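实验记录 2/20/20
记录人:Annelies Steiner
项目:Roka 手持示教采集,桌面任务第二轮
阅读 953 评论 6

一、目的

核对手持夹爪示教与遥操作示教在同一任务上的轨迹差异。任务沿用 Vernside 任务表里的“移册子”:把桌沿附近的册子推离桌边,再夹起平移到花瓶另一侧,花瓶不得碰到。今天只做手持部分,遥操作由 Saqib 另行安排。

二、设置

夹爪固件未动,仍是 11 月那版。腕部相机为鱼眼镜头,曝光锁定,白平衡锁定。上一轮用自动曝光,夹爪一靠近白色桌面画面就整体变暗,标定板角点丢失较多,那批数据不并入本轮。

位姿由视觉惯性里程计给出,每条示教开始前先让镜头对着房间停两秒再下手。桌面纯白,纹理少,特征点主要靠瓶花、册子封面和后面玻璃隔断的框条。隔断百叶上有顶灯反光,反光随视角移动,匹配时会混进假点,剔除阈值暂时调严一档。
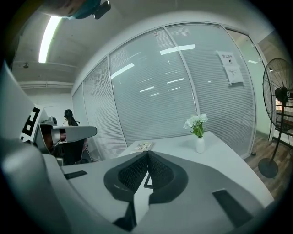 三、过程

1. 建图一遍,绕桌慢走,回到起点后检查闭环误差。
2. 正式示教,每条从桌前同一起始区出发。册子朝向每条换一次,花瓶不动。
3. 动作放慢。Saqib 的习惯是接近段走得快、夹持前突然停,加速度曲线上有尖峰,Quinlan 的回放控制器跟不上。要求接近段匀减速。
4. 夹爪开合宽度单独记录,与图像时间戳对齐,偏差超过一帧的整条作废。

四、结果

图像缓存上限 1,000 帧,多数示教在 600 帧以内结束。有 6 条在转腕时跟踪丢失,均发生在镜头压低、视野几乎全是桌面的时候。重定位后轨迹有跳变,不做插值,直接剔除。

其余轨迹导入 Bristov 回放,末端高度整体偏低,方向一致,怀疑是手持端相机到指尖的外参没有更新。未在实机上跑。

五、待办

重标外参,标定后先回放旧轨迹再采新数据。
桌面考虑加一块有纹理的垫布,需确认不影响夹取册子时的摩擦。
Saqib:遥操作那组请用同一起始区,夹爪速度上限写进文件头。
剔除阈值改动尚未提交,配置在我本地。

分享 6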